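Laborbuch Greiftechnik - August, Vorführung im Haus Kosstead

Anwesend: Subira Mussa (Wasier), Tanner Gagnon, ich. Beginn 9:40 Uhr. Thema laut Einladung: Handhabung biegeschlaffer Teile, hier Papierstreifen.

1. Vorbereitung
Referenzfahrt ohne Befund. Greifkraft auf Stufe 3, Verfahrgeschwindigkeit 35 mm/s. Handgelenkkamera läuft über Pledik mit, Belichtung fest eingestellt. Der Automatikmodus pumpt bei Hell-Dunkel-Kanten, das kennen wir vom letzten Aufbau.

2. Ablauf
Mussa wollte zuerst das Ablegen sehen, Gagnon das Trennen. Wir haben mit dem Trennen angefangen. Frage aus der Runde: Erkennt die Auswertung, ob ein oder zwei Streifen anliegen? Antwort: nur über den Spalt, und nur, solange er sichtbar offen ist. Kraftsignal allein reicht bei diesem Material nicht.

3. Kamerabild am Finger
Zwei Streifen dicht beieinander, der dunkle Spalt läuft nach unten zu. Papier liegt über der rechten oberen Ecke des Fingers, neben dem Marker. Marker frei, aber leicht unscharf - Fokus prüfen. Fingerfläche hat ein paar schwache Schlieren. 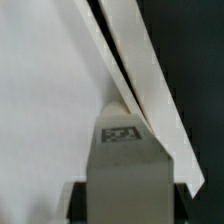

4. Offene Punkte
- Fokus auf Markerebene nachstellen, danach neu kalibrieren
- Finger reinigen, Mittel mit Gagnon abstimmen
- Spaltkriterium: Schwellwert 126 an dunklem und hellem Grund getrennt testen
- Mussa schickt Papiermuster von Kashindye

Kontakt: Greiftechnik, Haus Kosstead | © Kosstead | Nach oben
Diese Seite verwendet Cookies. Einstellungen | Akzeptieren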